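Search posts, people, tags

Right, I said I'd go through the cloth-folding result everybody sent me over the weekend, so this will be a long one. Mute me if you've had enough of towels. Plenty of people have.

The claim, as it's been passed about: you can teach an arm to fold washing using only demonstrations collected by hand in ordinary homes. Somebody walks about with a gripper, folds things with it, and the recordings go into training. The arm itself stays in the lab until test day.

The group call their method Sisay. The hand tool is a Dratine. I have no quarrel with either name, although I spent a fair while thinking Sisay was the first author.

I should say where I stand before anybody digs up my old posts. I've been rude about home demos since long before this one. I've also used a hand tool like it myself and I like them a lot. Both of those things are going to show.

Numbers first. Training set: 350 demonstrations. Test: 200 folds on the arm. Successes: 191. That's 95.5 per cent, and that's the figure in all the excited posts.

It's a high number for cloth. Cloth is horrible. A mug has a handle and it's still got a handle after you've picked it up. Pick up a shirt and you've got a different shirt.

So when I see 95.5 on cloth, I go and read what was counted as a fold.

It's in the appendix. A fold counts if "the free edge is brought across the midline of the item and remains there on release". That's the lot. One edge, past the middle, stays put.

By that rule my nine-year-old has been folding his school jumpers for years and I owe him an apology.

I'm being a bit unfair. You need a rule you can score, and a strict one would have people arguing over every corner. Marwan Geagea made this point to me on Monday, at some length, and he's scored more of these trials than I have. He thinks crossing the midline is a decent first test.

Fine, a first test. Then call it "moves an edge across the middle" in the title and see how many people send it to me.

Next thing. Where did the 200 test folds happen? On a table. Flat, matt, evenly lit, with the arm bolted at one end. It says so plainly, they aren't hiding it.

And where did the demonstrations happen? In bedrooms, mostly. On beds, sofas, one ironing board. That's the whole selling point. Homes are messy, homes are varied, so the policy learns from mess and variety.

You see the trouble. They trained on the hard surface to work on and tested on the easy one. Then the result gets repeated as "works in homes". There isn't a single test in a home. I looked twice.

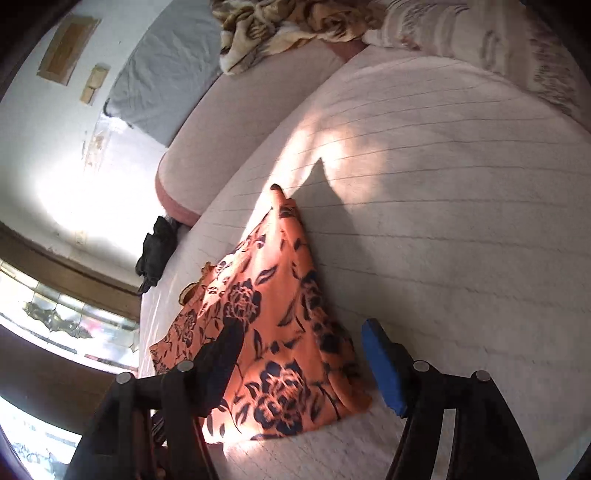
Beds are where I'd expect this method to come unstuck, and I wish the paper had gone after them. A table pushes back. You can bring a finger down on it and you know where it stops. A mattress gives, and it gives differently near the edge, and the quilting has its own ridges for cloth to catch on. Look at the orange one with the dark roses. It's bunched to a point in the middle, and the tip of the left jaw is pressing down into it. Is that a pinch, a push, or a hand changing its mind? A person holding the tool knows. The camera has only the pixels, and the policy has to guess how far the bedding has sunk from what it can see of the cloth. And then there's the sun.

The sun deserves a post of its own. Direct light bleaches part of a print, so one cloth shows you two oranges. The gripper throws a hard dark shadow on the white, pointed, right beyond the bit you care about. To a network looking for edges that's a very attractive edge.

I've watched a policy of my own try to pick up a shadow. It was extremely confident about it.

The paper's answer to lighting is one sentence, saying the home data "covers natural illumination". Covers how? How many of the 350 had direct sun on the cloth? Did those help, or did they get averaged into mush? You could find out in an afternoon: leave them out, train again, compare.

Negin Mazandarani asked them exactly that after the talk in May. The answer was that they hadn't labelled the recordings by lighting. OK. Somebody could sit down with a pot of tea and label them. It's 350 clips, it isn't the census.

A word for the defence, because I can hear it coming. "The variety is the point, you don't need to slice it up, the model sorts it out."

Maybe it does! I'd be delighted. But that's a claim, and the way to back it is to train one policy on the varied home data and one on the same amount of boring table data, and test both. If the home one wins on the table, I'm impressed. If it wins on a bed, I'll buy everybody a drink.

They have something close to this. There's a comparison with an older system, Pider, and Sisay beats it comfortably. Pider was trained on teleoperated arm data, though, with a different camera, a different network and fewer demonstrations. Four things change at once and the credit goes to the homes.

Which of the four did the work? I've no idea and, from what's on the page, neither have the authors.

Gervásio Lacerda has replied to say I'm holding a small group to a standard the big ones don't meet. That's true. I moan about the big ones too, they just don't read it.

He also says collecting in homes is miserable work and deserves credit. Also true, and I mean it. You're in somebody's bedroom, you're in the way, your wrist aches, the light moves while you're working. Sawsan Bataineh did a month of it for a different project and still can't look at a fitted sheet.

So, credit: the data is the best thing here. If they release it I'll use it, and I'll be grateful. My complaint is with the sentence that's been bolted on top.

Now the 9 failures. Usually the best part of any paper, and here they get half a paragraph. "Most failures involved loss of grasp on thin fabrics."

Most? It's nine. You can list nine. You can put them in a table with room left over for a drawing of each.

I want to know if they came bunched together. If the thin cloths were a small share of the test and nearly all the failures, then the honest figure for thin cloth could be dreadful and it's been diluted by tea towels.

Same question about the start of each trial. Was the item laid out flat beforehand? In the video it's always spread nicely, square to the arm. A person did that. Anybody who has done laundry knows that getting it spread is most of the job, and the fold is the nice bit at the end.

The demonstrations don't all begin that way, by the authors' own account. Some start from a heap. So the skill might be in the data, and they never asked for it at test time. I find that odd. It's like revising the whole book and sitting only the first page of the exam.

Leen Salameh has a kinder reading, which I'll pass on because she's usually right. She thinks they did try heaps, it went badly, and they're saving it for the next paper. If so I'd much prefer to see the bad number now. A bad number on heaps would tell me more than 95.5 on flat squares.

One more, and it's a small one. The hand tool and the arm are supposed to have the same jaws, so that what you record is what the arm can do. But a person's wrist comes with the hand tool. People twist, they drag, they lean. They let the cloth slide a bit and catch it.

The arm can copy the path. Can it copy the leaning? On a table it hardly matters. On a mattress I'd bet it matters a great deal, and there's no force recorded anywhere, so we can't check.

Somebody's asked what Hindix has to do with all this, as they've been sharing it with little rocket pictures. As far as I can tell they sell an arm and would like you to think about arms. They aren't on the author list.

What would change my mind, since I've been asked three times now:

Test on a bed. Any bed. Rumpled, with blankets piled at the end of it.

Start from a heap in at least half the trials.

Blinds open for some, shut for others, and tell us which.

Same network, same camera, table data against home data.

Print the failures, all of them, with pictures.

None of that needs a bigger budget. It needs a few more weeks and a willingness to publish something lower than 95.5. I know how that goes down with reviewers, I've been on both ends of it.

My guess, for the record, so you can laugh at me later: the home data does help, by less than people think, and mostly with patterned cloth. Big dark flowers on a bright ground must be murder if you've only ever trained on plain white towels.

And I think it falls over on soft surfaces until somebody starts recording force. I'd put money on that half. Small money.

Replies are open. If you were involved and I've misread the appendix, tell me which page and I'll correct it in this thread. Marwan, you've had your turn.

Edit, further down than it should be: the midline rule applies to the table tests only. For the demonstrations they kept whatever the person said was a good fold. So the two halves of the paper don't even agree on what folding is. I'm off to bring the washing in.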